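Five Hours of Markers

The operator's station at Stokel consists of a stool, a monitor and a pair of hand controllers bolted to a bench. Cormac Hayes sits down at it shortly after eight and picks up the left controller, which drives nothing, to move it out of the way. The right one drives the arm. When he closes his index finger the gripper closes, with a delay he puts at less than he can feel.

The task on the sheet is short. Pick up the marker, carry it to the plate, hold it upright, set it down, let go. Hayes will do this until he has 500 accepted episodes, a quota that takes most operators the better part of a week. An episode is one attempt from rest position to rest position, recorded as joint angles, gripper width and video from the wrist and from overhead. A policy is then trained to reproduce the motion from the video alone.

Stokel collects demonstrations under contract, mainly for Verel, a company that sells bench-top arms to packing firms. Verel could have specified a scripted motion. Its engineers tried that first, and the script worked as long as the marker lay where the script expected it. A human operator corrects without thinking about it: a slower approach when the barrel is at an angle, a slight roll of the wrist before closing. Those corrections are what the client pays for.

They are also what makes the data uneven. Zane Grīnberga, who runs quality review, rejected 231 episodes from the first batch. Few of them were failures in the ordinary sense. In most, the operator had paused in mid-air to decide what to do next, and a policy trained on pauses learns to pause. "It stops over the plate and stays there," she says. "It has seen people stop there, so it stops."

Her rules for operators run to 2 pages. Decide on the grasp before moving. Grip the barrel near the lower end, square across the fingers. Do not regrasp. If the marker slips, finish the episode and flag it, and leave the deletion to review. The flagged ones go to a separate set, used later for training recovery.

Grip height took the longest to settle. A marker held by the middle is more stable but hides more of itself from the wrist camera. Held low, it stands clear of the fingers, and the model has the full cap to work with when it estimates tilt.

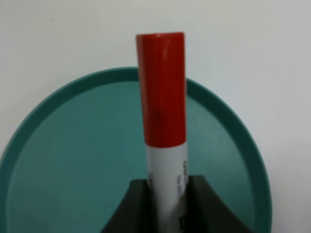 Hands on the arm

Across the room is the older method. The operator takes hold of the arm itself, with the motors set to offer almost no resistance, and walks it through the motion. Zariņš, the firm that built these arms, still recommends this for new tasks, and Hayes prefers it for anything involving contact. He can feel the plate through the wrist joint. With the controllers he has to judge contact from the monitor, and he tends to set things down late and hard.

The drawback is that his hands get into the overhead video. The finished policy will never see hands, so those recordings are replayed by the arm alone and filmed a second time. Replay doubles the robot time, and small errors creep in when an object starts a few millimeters from its original position.

Stokel's compromise is to record the first 10 episodes of any new task by hand, study the trajectories, and move to remote control for the rest. Grīnberga would like a controller with force feedback. The one she tested, a Hokau unit, went back in March after its trigger began to stick.

By late morning Hayes has settled into a rhythm. He closes, lifts, carries, lowers, opens, and taps the pedal to end the episode. Between attempts he reaches in and moves the marker to a new starting position taken from a printed list. Left to themselves, operators put things back in the same few places. The list was Grīnberga's addition, and the next batch will be the first collected entirely with it.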